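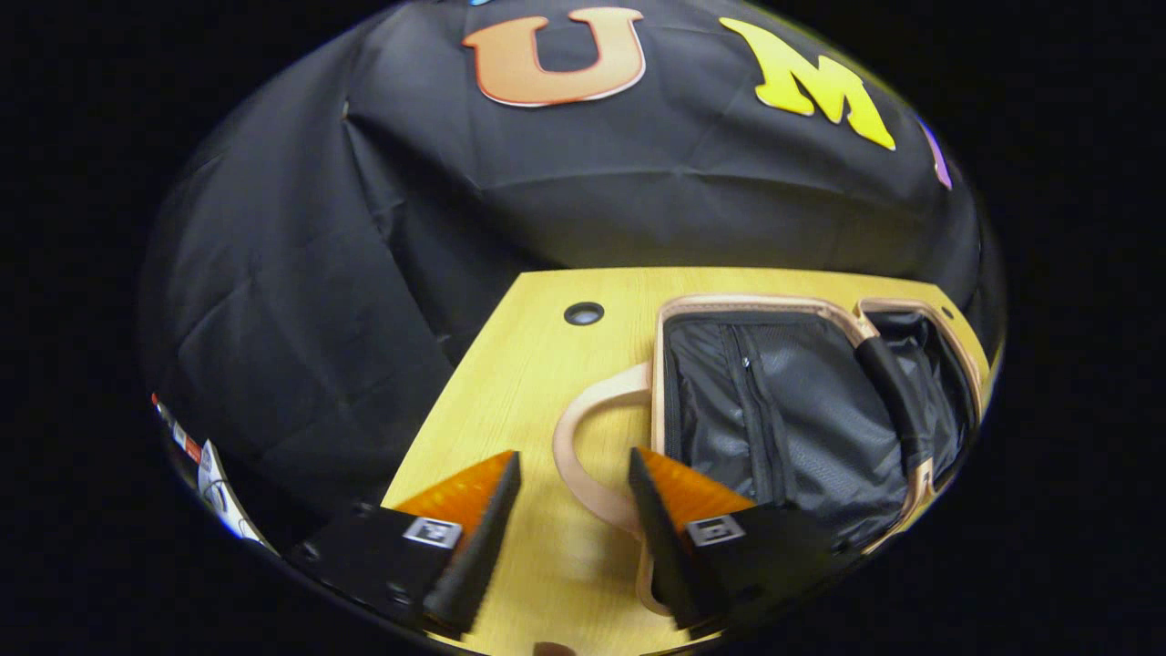 黒い布の背景に留められた切り文字の飾り

従軍画家の素描集、新たに公開へ 来歴にはなお疑問

2019年12月18日 文化欄 編集部

美術品を扱うマクラウド(MacLeod)画廊は、第一次世界大戦の西部戦線で描かれたとされる素描と水彩のまとまりを、1月から一般に公開すると発表した。画廊側は「これまで知られていなかった従軍画家の全貌」とうたっているが、発表資料を読むかぎり、そこまで言い切れる材料がそろっているようには見えない。

公開されるのは、鉛筆と木炭による素描を中心とした約800点。塹壕の補強作業、荷馬の列、野戦病院の天幕、崩れた教会の塔などが題材で、大半は手帳から切り離した小さな紙に描かれているという。うち500点は今回が初公開とされる。残りがいつ、どこで公開されたのかについて、資料には記載がない。

作者の名は伏せられている。画廊は「遺族の意向」と説明するが、従軍画家だったと主張する以上、正式な任命を受けた人物なのか、兵役の合間に絵を描いていた一兵士なのかは、作品の位置づけを大きく左右する。前者であれば、任命や派遣に関する文書がどこかに残っていておかしくない。後者であれば、展覧会の題に「公式」の文字を入れるのは行き過ぎだろう。画廊に問い合わせたところ、「調査を継続中」との回答だった。

素描の出どころも分かりにくい。資料によれば、作品は戦後しばらく個人宅の屋根裏に置かれ、その後、古書と版画を扱うプレルナー(Prernar)商会の手に渡った。同商会からマクラウド画廊へ移るまでに所有者が2度変わっているが、いずれも名前は出ていない。売買の記録を見せてほしいと求めたが、期限までに返事はなかった。

描かれた場所についても首をかしげる点がある。数枚の裏面には「ヴェヴェオ(Veveo)」という地名らしき書き込みがあり、画廊はこれを前線の後方にあった補給拠点の通称と説明する。しかし、根拠として挙げられているのは同じ素描集に含まれる別の紙片の書き込みだけで、部隊の日誌や当時の地図との照合は示されていない。素描の中の言葉を、同じ素描で裏づけている格好だ。

紙と顔料の分析は、修復工房のディストヴォフ(Distovov)が担当した。結果の要約には「当時の紙と矛盾しない」とある。当時の紙であることと、当時描かれたことは別の話で、古い未使用の手帳は今でも市場に出る。分析の対象は2枚にとどまり、どのような基準で選ばれたのかも書かれていない。全文の公開予定を尋ねると、工房は「依頼主の判断による」とだけ答えた。

もっとも、絵そのものに見どころがないわけではない。報道向けに配られた複製のうち、荷車の車輪を直す兵士を描いた一枚は、手元の動きをよくとらえている。雨具をかぶって食事をとる一団の素描も、短い線で寒さを伝える。作者が誰であれ、軍隊の日常を知る者の手に見える箇所はある。ただ、同じ束の中に、線の癖も陰影のつけ方もかなり違うものが混じっている。ひとりの画家の作とする画廊の説明には、様式の面からの検討が一行もない。

会場では素描のほか、携帯用の絵の具箱と折り畳み椅子も並べる。絵の具箱は「作者の使用品と伝えられる」とされ、椅子は「同時代の類品」だという。図録は開幕に合わせて刊行するが、来歴の章は後日、別冊で出す予定で、刊行時期は決まっていない。

画廊は会期中の販売は行わないとしている。会期後の扱いについては「未定」との回答だった。

当サイトでは利便性向上のためCookieを使用しています。閲覧を続けると、Cookieの使用に同意したものとみなされます。

お問い合わせ | 無断転載を禁じます | ページの先頭へ戻る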